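Workshop notebook – Saturday, small fridge

Spent most of the morning on the compact fridge, the black one with the white inside, and I'm writing it up while I still remember what went where.

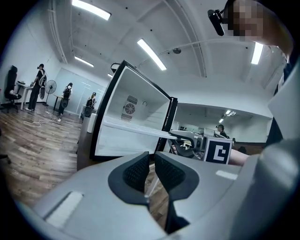
I'd been putting this off for weeks, I'll admit, and it was a nicer job than I expected. Everything came out first: the Cloreo sample jars, the leftover Hisska gel packs, and a tub of something labeled 87 that I couldn't place (it's on my bench if you want it back!). Then the walls and the flat shelf got a wipe with warm water and a little baking soda. Please go easy near the fan grille on the back wall – a damp cloth, wrung out well, and no spray.

The shelf goes in level, low down, and I like to give it a gentle push at the front before trusting it with jars. Tall bottles go underneath only if they're lying flat.

Still to do: new labels for the 18 Cirkadero jars, and ask at Khan about a spare shelf. I'll check the temperature at 4 and write it in here.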